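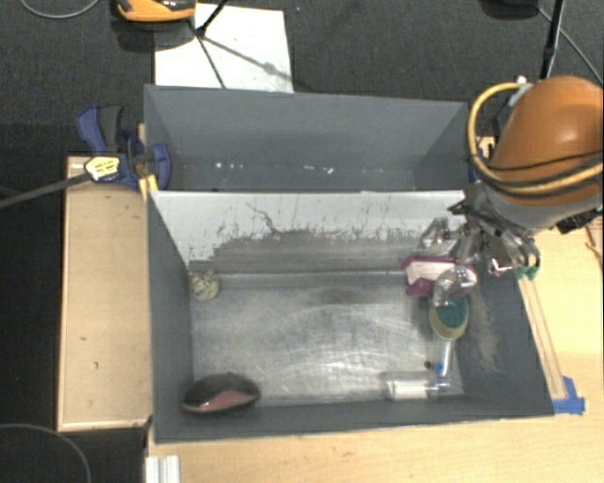
I got my first pair of progressive lenses in February, and for the first four days I walked around Tresville like somebody crossing a frozen pond. Curbs came up at me. The stairs in my building seemed to have been rebuilt overnight by a person with a grudge. My daughter asked why I kept nodding, and I told her I was reading the cereal box.

I'd put it off for years. I had a drawer of drugstore readers, a pair in the car, a pair in the bathroom, and a pair that lived on top of my head until I needed them (at which point they'd be anywhere else). Then I turned 50, and menus in dim restaurants became a kind of guessing game. I ordered liver once. I don't like liver!

So I went to see Imke Fröhlich, an optometrist with a small office on the second floor above a bakery in Bekport, 20 minutes up the road. The whole place smells of cinnamon, which makes the puff-of-air test a lot easier to take. She put me through the usual business with the letters and the "one or two, two or three," and I confessed that I always panic during that part and start making things up.

"Everybody thinks they're failing it," she said. "If you can't tell the difference, say they're the same. I can use that."

I wish I'd heard that in the third grade.

What's going on in there, she explained, is that the lens inside the eye gets stiffer as we age, so it can't change shape the way it used to for close work. The name for it is presbyopia, and it comes for pretty much all of us. Progressives handle it by putting your distance prescription at the top, your reading prescription at the bottom, and a gradual change in between. The catch is the edges, where things go a little soft and swimmy. You have to learn to point your nose at what you want to see.

Point your nose. I said it to myself all week, out loud in the supermarket at least once.

Choosing the frames took longer than the exam. Ismael Bragança, who does the fittings, vetoed my first choice right away because the lenses were too shallow to leave much room for reading. He measured me, drew little dots on the plastic with a felt pen, had me stand up and look at the far wall, then measured me again. I thought he was being fussy. Then I picked up the finished pair and he bent the left arm by a hair, and the blurry patch I'd been complaining about moved right out of my way. If yours feel wrong after a week or two, go back and ask for an adjustment before you give up on them!

The bill came to $600 with the coating, and I had to sit in the car for a bit after that. My insurance picked up some of it. A friend in Siqueira went with separate pairs for driving and reading and is perfectly happy, and if you don't mind swapping, I can see the appeal.

By the second week I'd stopped noticing the stairs. I still take them off for anything involving a ladder, and I haven't made peace with reading in bed, where lying on your side puts the words in exactly the wrong part of the lens. I've kept one pair of the old readers on the nightstand for that. The rest of the drawer went into the donation box by Imke's front desk, minus the ones from the bathroom, which I still can't find.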